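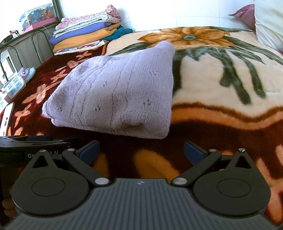

Where we are with the Clindaddale blanket library

Hi Catalina, July update as promised, and it's a long one (sorry, I had coffee).

We've now lent out 671 blankets and bedspreads since the Havari grant came through, and 400 of those went to families who had never borrowed from us before. I'm thrilled with that! The plush ones go fastest, the thin cotton ones sit on the shelf until the weather turns, so I'd like to buy fewer of those next round.

Money

We had set aside $300 for laundry and it's gone already. Washing heavy bedding at the Ocampo Street laundromat costs more per load than I put in the budget - my mistake, I priced it for sheets. Benjamín Mansilla has talked the owner into a flat monthly rate, and I'll send you the paperwork once it's signed.

Still to do

The Rosness pickup point isn't open yet. We have the room and the shelving, but the lease is waiting on one signature and I've been calling every morning at 9. I also need to finish the repair kits, and the return tags need a bigger font (several people have told me so, loudly).

Could we move $300 from printing to laundry? If that's a yes, an email from you is all I need - I'll fix the spreadsheet myself.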